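Plavedden festival — is the lineup real?

stestier_sound
Dec 16, 2022
Tickets for June are up and there's one name on the poster. One! I'm not paying 200 for a headliner and a promise.

nirel
They sold 1,347 last year with less than that.

stestier_sound
Says who? The field holds 1,000.
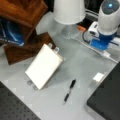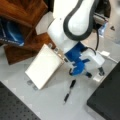
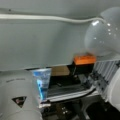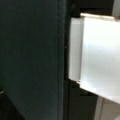
Lynch
The field was extended, so 1,347 is possible. I'd still wait for the second stage — last time it was 15 acts, mostly covers.

nirel
Covers are fine by me. Booked.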